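Does a Paper Filter Change How Drip Coffee Tastes?
Project report, Food and Consumer Studies, second-year module

Background

Every coffee blog I read before starting this project told me that the filter matters. Bleached paper tastes clean, brown paper tastes like cardboard, metal lets the oils through, cloth is somewhere in between and nobody agrees where. Hardly any of these pages said how the writer knew. Most of them also had a link to buy the filter they liked best. I picked the topic because I didn't believe it, and I should admit that at the start so the reader can keep an eye on me.

My question was narrow. If you brew the same coffee at the same strength in the same cone, can ordinary drinkers tell which filter was used? I left out health claims and I left out price, except for a short note near the end.

What I used

The coffee was a medium roast from Fiore, bought as whole beans in one batch and ground on the same setting each time. I compared two filters: the Utness brown paper cone and the Dratness steel mesh cone. A third, the Daltico cloth filter, was in my proposal, but I dropped it after the first trial week. It drained so slowly that the coffee was cold before I could serve it, and comparing a cold cup with a hot one proves nothing.

Each pot was made with 1000 ml of water. The kettle was taken off the boil and left for 2 minutes before pouring. I rinsed the paper with hot water first, as the box says to. Some people online insist that the rinse is the whole secret, so I also did a small side test with unrinsed paper.
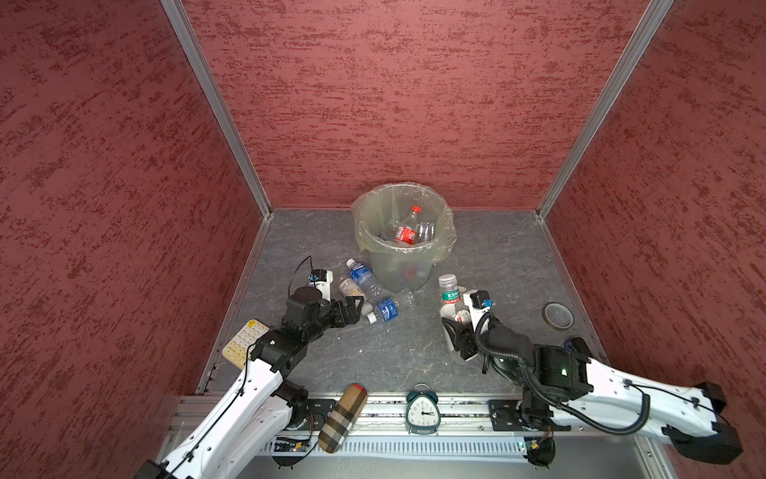
Does rinsing a paper filter make any difference to the cup?

Very little that I could find. Tasters given rinsed and unrinsed cups side by side did no better than guessing. A few said the unrinsed cup was "papery," but they said it about the rinsed one just as often.

How the tasting worked

I had 20 tasters, all students or staff from our building. Each one got three small cups, two from one filter and one from the other, and had to pick the odd one out. This is called a triangle test. A person who can't taste any difference will still be right one time in three, and you have to remember that when you look at the results.

The tasting was meant to run eight rounds per person, for 160 answers. Some people left early for class, so I ended with 152. I did not fill in the missing ones or drop those people's earlier answers.

The cups were plain and had lids with a small opening. This turned out to be more important than I expected. Steel mesh lets fine grounds through, and without a lid you can see the mud at the bottom – a taster could get a perfect score without using their tongue at all. I wonder how many home comparisons on the internet were settled that way.

Results

Paper against steel was noticeable. Tasters picked the odd cup more often than chance would give them, and the ones who got it right mostly mentioned thickness or grit. Very few mentioned flavor. When I asked them to describe the taste, the same coffee was called sweeter, more bitter, smoother and burnt, sometimes by one person in two different rounds.

I also asked which cup they would rather drink. The answers split close to even. Several people who had told me beforehand that they always use metal chose the paper cup, and at least one was annoyed about it.
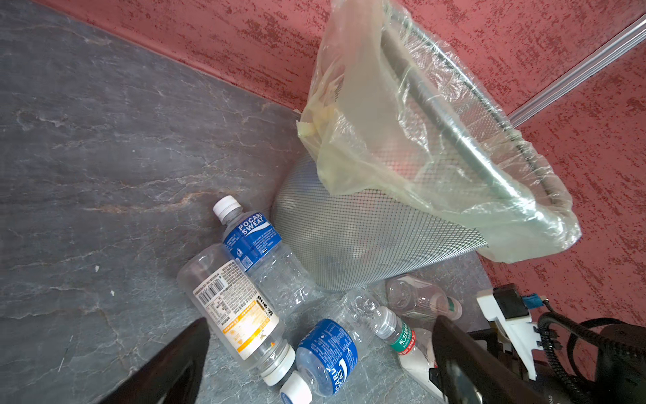 The grit explanation bothered me enough to try something extra. I let a pot from the steel cone stand for a while, then poured off the top and left the last part behind. In a short informal round the difference was harder to spot. I wouldn't put much weight on this, because the coffee had also cooled, and I had only a handful of tasters left by that point in the afternoon.

Problems

There are plenty. One roast is not all coffee, and a lighter one might show more. My grinder is cheap and makes a lot of dust, which is unfair to the steel cone. The paper cone also drained more slowly as the pot went on, so the two brews did not have exactly the same contact time. I could have changed the grind to even this out, but then I would have been comparing grinds.

Tasters got tired too. Answers in the last rounds were worse than in the first ones, and I should have planned for fewer rounds and more people.

Note on cost

The steel cone costs more at first and then nothing. Whether it saves money depends on how much you drink and whether you lose it in a shared kitchen. I did not test washing, but I can report that dried grounds in steel mesh are a pain to get out.

What I would claim

Paper and steel give a different cup, and the difference my tasters described was mainly texture. I found no support for the idea that an unrinsed brown filter ruins the coffee. If I repeated the project I would use a better grinder, keep the lids, and bring back the cloth filter with a way to hold all the cups at one temperature.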